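Open call for the Lorkier project space – is the fee normal?

Forum > Visual art > Calls, residencies, exhibitions

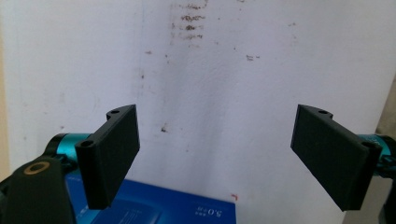

White wall, stained, with a blue box below.

marlpit
26th September
Has anyone here shown at Lorkier? They have a call out for sculpture and drawing, group show in May, and they want 31 euros per application. It covers up to four works. I sent them a question about transport and got a form reply. Trying to decide if I should bother.

oonagh_k
I showed there two years ago. The room is good and they do get people in on opening night. The fee was 19 then. Transport is on you, both ways, and they don't insure anything while it's in the building. Read the part about storage too. If you don't collect within a week they charge.

saltbarrow
Don't pay to apply. That's the whole answer. If a space needs application fees to cover its rent then the artists who get rejected are funding the show.

marlpit
I get that in principle but everything near me has a fee now. Griritetti is free and they take two people a year.

saltbarrow
Then apply to Griritetti and put the 31 toward materials.

tin_heron
Disagree with saltbarrow. I run a small space (not Lorkier) and a fee cuts down the applications from people who haven't read the call. We charge less than they do and it goes to the person who reads the portfolios. I'd rather pay a reader than have it done badly for free.

saltbarrow
You could pay the reader out of sales commission. What's Lorkier's cut?

oonagh_k
It was 40% when I did it. I sold one drawing, so after the fee and the van I came out slightly behind. I'd still do it again for drawings, which I can carry on the train. For anything heavy, no.

marlpit
Mine are plaster, so heavy. Do they let you install yourself?

oonagh_k
Yes, you get one day. Bring your own level and fixings. The walls are patched plasterboard in places and they won't tell you where the studs are.

fennimore_b
The Ibarra call closes next month, no fee, and they pay part of the transport if you're in the region. Also sculpture. The theme text is called "Clonarum" and it's hard going, but last year's selection barely followed the theme.

tin_heron
Seconding Ibarra. Slow to answer email though.

marlpit
Thanks, hadn't seen that one. Going to do Ibarra first and leave Lorkier until I hear back about transport.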